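Housekeeping team news: Makori

Bed-making is the next job Rurnodex plans to hand partly to machines at Makori. Staff work with hand-held grippers at the bedside for now, and the pillows and bedding are part of the work. 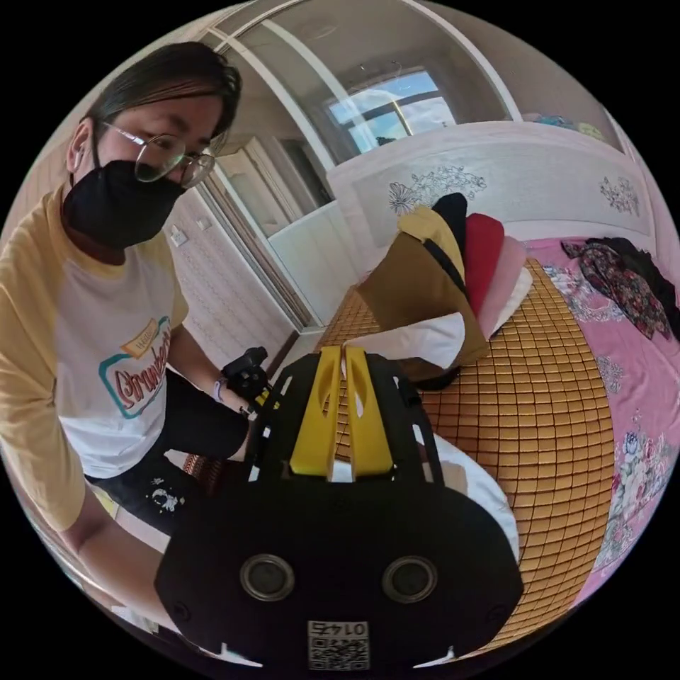
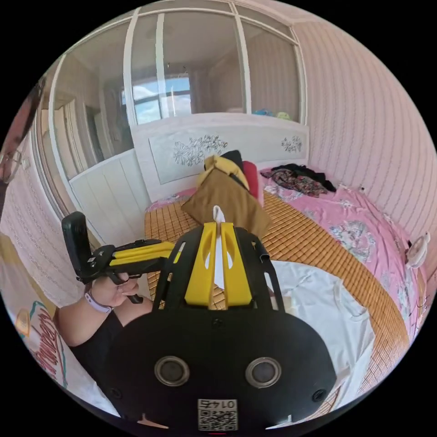
What changes for staff

No jobs are being cut. Eight people move from full room turns to gripper work in March, on the same pay, in shifts of four hours. Wekesa Kimaro will draw up the rota and take requests for swaps. Laundry stays with the Povham crew as before.

Anyone with wrist or shoulder trouble should tell Wekesa before signing up. Sign-up sheets are by the time clock until 4 p.m.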